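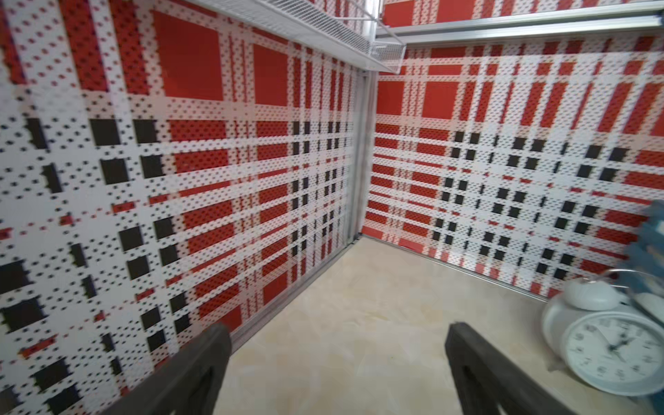 Afroza Sarkar me contesta que me equivoco con el final de Stallden, que la inspectora no puede morir porque entonces la película no tendría sentido, y que releyera mi propia entrada antes de escribir otra. La he releído. Sigo pensando lo mismo, pero tiene razón en que lo expliqué mal, así que lo intento otra vez con más orden.

26 de junio de 2018

Para quien llegue de nuevas: Stallden fue una serie de tres temporadas y ahora se despide con una película, que se estrena en octubre. La dirige Minttu Rissanen, que ya había dirigido los últimos episodios de la segunda temporada, los del puerto. El tráiler salió hace unos días y desde entonces no se habla más que de quién llega vivo a los créditos. En mi entrada anterior dije que la inspectora Ninh no llegaba. Me escribió bastante gente para llevarme la contraria.

Aviso de que a partir de aquí cuento cosas de toda la serie. Si estáis todavía con la primera temporada, mejor dejadlo para más adelante.

Lo que se ve en el tráiler

Se ve poco. Ninh aparece en la comisaría recogiendo la mesa, después en el coche y después de espaldas en el muelle, con el abrigo gris que no se ponía desde el episodio del juicio. No habla en ningún momento. La única voz que se oye es la de Vorow, que dice "esto lo tenía que haber acabado yo". Mucha gente interpreta que lo dice delante de una tumba. Yo no lo veo tan claro, porque detrás de él hay una valla y en el cementerio de la serie no había ninguna. Puede ser otro cementerio, claro. O la parte de atrás de los juzgados, que también salía en la segunda temporada.

Lo que sí me parece importante es el abrigo. En esta serie el vestuario casi siempre quería decir algo. Cuando murió el padre de Vorow, llevaba la misma camisa que en el piloto. Cuando se fue Lind, salía con el jersey de la foto de la academia. No digo que sea una regla, pero lo hicieron las veces suficientes como para que me fije.

Lo que dijo la actriz

Tuulikki Nieminen, que hace de Ninh, dio una entrevista en la radio la semana pasada. Le preguntaron directamente si su personaje moría y contestó que para ella había terminado el día que entregó las llaves del camerino, y que lo que pasara en la pantalla era asunto de la directora. Le insistieron y dijo que había llorado al leer la última página del guion, pero que también lloró con la última página de la primera temporada, donde no moría nadie.

He leído titulares que convierten esa respuesta en una confirmación. No lo es. Tampoco es un desmentido. Es lo que contesta alguien que tiene un contrato firmado y lleva toda la mañana de promoción. Lo único que saco en claro de la entrevista es que Nieminen no piensa volver al personaje, y eso se puede resolver de varias maneras: la matan, la jubilan o la mandan fuera del país, como hicieron con el fiscal.

Por qué creo que muere

Primero, por la estructura. Cada temporada se cerraba con una deuda que alguien pagaba en el último episodio. La primera la pagó Lind, la segunda el padre de Vorow y la tercera quedó abierta. Ninh fue la que firmó el informe falso del almacén y eso sigue ahí, sin que nadie le haya pedido cuentas. La película tiene que ir de eso, o al menos empezar por ahí.

Segundo, por Vorow. Es un personaje que lleva toda la serie llegando tarde a los sitios, y la frase del tráiler encaja con llegar tarde una vez más. Afroza dice que precisamente por eso esta vez debería llegar a tiempo. Como espectador me gustaría. Como apuesta no la hago.

Tercero, y esto es más discutible, por la duración. El episodio normal duraba 44 minutos y no sobraba mucho. En una película hay sitio para una despedida larga, y Rissanen es de hacer despedidas largas. La del puerto ocupaba casi medio episodio y apenas tenía diálogo.
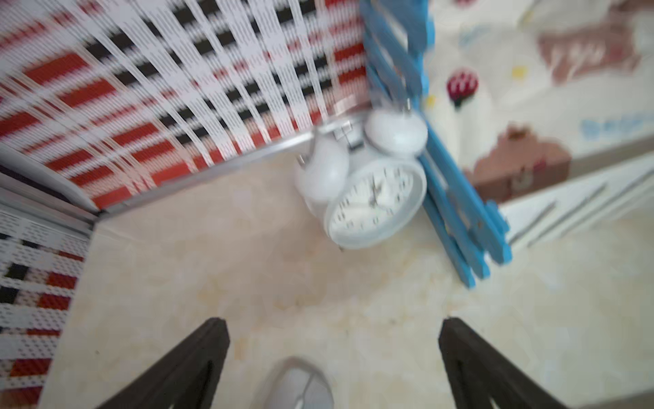 Lo que me haría cambiar de opinión

Hay un argumento en contra que me parece bueno. Me lo mandó Sointu Manninen y no lo había pensado. La serie está basada muy libremente en las novelas de Stenditz, y en la última novela la inspectora sobrevive y es Vorow el que desaparece. No muere a la vista de nadie, simplemente un día no se presenta y el capítulo siguiente empieza en otro año. Si la película recupera ese final, la frase del tráiler sería una despedida de él, y el abrigo no significaría nada.

El problema es que la serie dejó de seguir los libros en la segunda temporada. El almacén no está en las novelas y el juicio tampoco. Volver ahora a ese final obligaría a cerrar el asunto del informe deprisa, y no creo que lo hagan. Pero es posible, y me parece mejor final que el mío.

También he visto la teoría de que Ninh finge su muerte. Esa no me la creo. En la encuesta del foro va segunda, con 1.490 votos, y supongo que es porque deja contento a todo el mundo. En una serie que nunca hizo trampas de ese tipo sería una forma muy rara de acabar.

Antes del estreno

He empezado a ver la serie otra vez desde el principio, en orden y sin saltarme los episodios flojos (los del internado, sobre todo). Voy por el 5 de la primera temporada. Me había olvidado de lo antipática que era Ninh entonces y de lo poco que salía. En el piloto tiene una sola escena y se la pasa buscando un expediente.

Thoa Khương pregunta en los comentarios si hace falta ver las tres temporadas para entender la película. No lo sé, pero yo vería por lo menos la segunda entera y los dos últimos episodios de la tercera. La primera se puede dejar para después, aunque el personaje de Lind se entiende peor.

Cuando termine con la segunda temporada escribiré algo sobre el episodio del puerto, que tengo pendiente desde hace mucho. Los comentarios siguen abiertos. Si alguien ha leído la última novela hace poco, me vendría bien que me dijera si la casa del lago sale antes o después de que Vorow desaparezca, porque en el tráiler hay un plano de un embarcadero que no consigo situar.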